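Pre-release checklist: sink task, simulated kitchen
Planner build 19, Coltico scene pack
Checked by: Nayeli Betancur
Friday, October 1, 2021

1. Scene loads without warnings
Pass. Two reloads, same result.

2. Collision shapes match what is drawn
Fail. The faucet spout is still wrapped in one fat box. The planner avoids the box, so a "collision-free" report says very little about the spout. Reopened from September.

3. Planner success rate over 1000 seeded starts
Not accepted. The summary gives a rate but leaves out the timeouts. Send me the raw log.

4. Control loop holds 200 Hz under load
Pass on the Jestmont workstation. Not tried on anything slower.

5. Perception input
Open. The drain position is read straight from the simulator. Please stop calling this a perception test until a detector is in the loop.

6. Arm posture over the basin
Pass, with doubts. The elbow sits high and the gripper is over the back half of the sink, with the upper link running close by the spout in this view. I want the clearance as a number, measured against the real mesh. The thin light-blue line down to the drain needs a label in the viewer too.

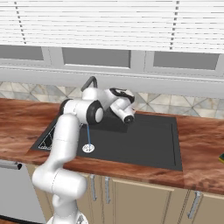

7. Stop command during motion
Pass at low speed. Full speed not run.

8. Sign-off
Withheld. Items 2, 3 and 5 go back to the Drastix team.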